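Mapping a Network Folder to a Drive Letter in Windows

If you open the same shared folder several times a day, typing its network path each time gets old. Windows lets you assign a drive letter to a shared folder so that it shows up in File Explorer next to your local disks. Programs that only know how to save to a lettered drive can then use it too.

The steps below are written for Windows 10 and Windows 11. In the examples the computer sharing the folder is named TILEMUM and the shared folder is named Lirneo. Replace these with your own names.

Before you start

You need the name of the computer or storage box that holds the folder, the share name, and an account that is allowed to open it. Both machines must be turned on and connected to the same network. To check that the share can be reached, press Windows key + R, type \\TILEMUM\Lirneo and press Enter. If a window opens with the files in it, you can go on. If you get an error, fix that first. Mapping a drive will not help with a share you cannot open.

Mapping the drive from File Explorer

Open File Explorer and click This PC in the left pane. In Windows 10, click the Computer tab and then Map network drive. In Windows 11, click the three dots on the toolbar and choose Map network drive from the menu.

Pick a letter from the Drive list. Windows starts from the end of the alphabet and offers Z: if it is free. Any unused letter works, but avoid D: through F:, as USB sticks and card readers tend to land there.

In the Folder box, type \\TILEMUM\Lirneo. You can also click Browse and look for the folder, though this is slower and does not always list every computer.

Leave "Reconnect at sign-in" checked if you want the drive to come back after a restart. Check "Connect using different credentials" if your account on the other computer has a different name or password. Click Finish.

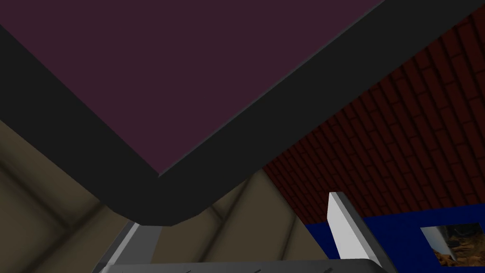

When Windows asks for a user name, put the computer name in front of it, as in TILEMUM\Esteban. Without the computer name, Windows may try the account on your own PC and refuse the password. Check "Remember my credentials" if you do not want to be asked again.

Mapping the drive from the command line

Open Command Prompt the normal way, not as administrator. A drive mapped in an administrator window usually does not appear in File Explorer. Type:

net use Z: \\TILEMUM\Lirneo /persistent:yes

If the share name has a space in it, put quotation marks around the whole path. To see the drives you have mapped, type net use by itself.

Removing a mapped drive

Right-click the drive under This PC and choose Disconnect. On Windows 11 you may have to click Show more options first. From the command line, type net use Z: /delete. The files stay where they are on the other computer.

Common problems

Red X on the drive after a restart. Windows tried to connect before the network was ready. Double-click the drive and it should open.

System error 53. The computer name was not found. Check the spelling, then try the IP address in place of the name.

System error 1219. You are already connected to that computer under another user name. Disconnect the other mapping, sign out and back in, and try again.

Drive missing in one program only. The program is probably running as administrator. Start it normally, or enter the full \\TILEMUM\Lirneo path in its settings.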